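Phone updates should stop at some point. There, said it. Been meaning to write this since January and never had the time, so it's going up in one go over a cup of tea and I'm not going back over it.

My phone is a Mellor. Three and a half years old, small chip out of one corner, battery fine. I like it a lot. Or did. Last month it offered me the big yearly update and I said yes at half eleven at night, half asleep, and woke up to a different phone.

Same glass, same chip in the corner. Everything else shuffled. The alarm had moved into something called Day. The torch, which I use more than I ring people, had gone from one swipe to a swipe and a press and a little wait while it animates. The keyboard had grown a row of suggestions across the top that I can shrink but not get rid of. And the camera opens on whatever mode it fancies.

Four menus deep to turn the suggestions down. Four.

I know the answer to this. I've had it from people at work and from strangers on forums. You don't have to update. Fine, but you do, don't you. The security fixes come in the same parcel. Mellor will not sell me, give me or lend me the fixes without the new clock. Say no for long enough and the bank app sulks, then locks. So it's a choice in the way that paying for parking is a choice.

My argument is simple and I don't think it's mad. Split them. Fixes in one pile, for as long as the phone turns on. Everything else in another pile, and let me leave that pile alone for ever. No nagging dot on the settings icon. No full screen page at seven in the morning with a big blue Yes and a tiny grey Later.

Zaltton used to do this. My last-but-one phone was a Zaltton, horrible thing, slippery, speaker like a wasp in a tin. But it had two switches. One said safety updates, one said new features. I had the first on and the second off for the whole life of that phone and it was the same phone on the last day as it was on the first. Slower, yes. But my thumb knew where everything was. They dropped the second switch two models later and I've never seen a reason given.

The thumb thing matters more than the people who make these phones seem to think. You learn a phone with your hand. I could set a timer on the old layout with the thing in my coat pocket, or near enough. That took years to get good at, without trying, and it was wiped over night by someone who wanted rounder corners. My mum is worse off than me. She has hers written on a card by the kettle, how to do a video call, step one to step six. New update, card's useless, phone call to me from the landline. We wrote a new card. Then there was a patch and step three moved again.

She's 80. She doesn't want features. She wants the green button to be where the green button was.

Size is the other thing. The update was big enough that I had to clear out photos to fit it, and when I looked afterwards I had 14 apps I'd never asked for. Some can be removed. Some can only be "hidden", a word I've come to hate. One is a step counter that told me I'd done 172 steps on a day I'd walked to town and back, so it's not even any good.

To be fair, and I'm trying. There are updates I've been glad of. The one that let you type a text and send it later, brilliant, use it every week. The one that fixed the calls dropping in the kitchen. And if makers only ever sent out fixes, people would moan that their phone had been left behind, and the reviews would mark it down, and they'd be right to worry about that. Reviewers are part of the problem. Every phone review now has a line on how many years of updates you get, as though it was milk in the fridge, more is better. Seven years! Well, seven years of what. Seven years of fixes I'd pay extra for. Seven years of someone coming round to move the furniture, no thanks. I've never read a review that asked which.

I'd put it in the spec table. Screen, battery, storage, can you refuse the redesign, yes or no. One line.

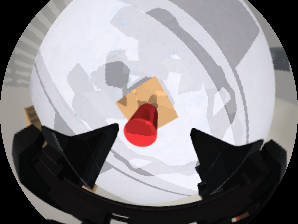 Then there's the app side, same illness. I use Drivier for maps in the car because it's plain and the voice doesn't shout. Updated itself in a car park in Clirnaneck, of all the places, with one bar of signal, and when it came back the route was gone and there was a tour. Tap here to see what's new! I did not want to see what's new. I wanted the road out of Clirnaneck, which isn't signed and has a one way bit that's a trap. Thirty minutes lost, most of it sat behind a bin lorry. There were 134 comments under their post about the new version when I looked that night and I read the lot, and I couldn't find one person who'd wanted the tour.

You can turn off automatic app updates, and I have now, and so should you if you're anything like me. Settings, then the store, then your own picture in the corner, then a page that looks like it's about paying for things. It's in there. Or it was on mine this morning.

What I'd like next is a phone shop that'll let me hold last year's software and this year's side by side before I say yes. Won't happen. Second best would be a way back. Seven days to change your mind, like with a kettle. My Mellor has no way back at all, I asked, and the chat person sent me a link to a page about how to enjoy the new look. Read it twice. Very cheerful. Doesn't say where they put the torch.

I've put the phone's settings on the biggest text and the fewest animations and it's a bit better. Still reaching for the old clock though. If anyone knows how to get the one-swipe torch back on a Mellor without a extra app, comments are open, please be quick, it's dark by the time I get to the shed.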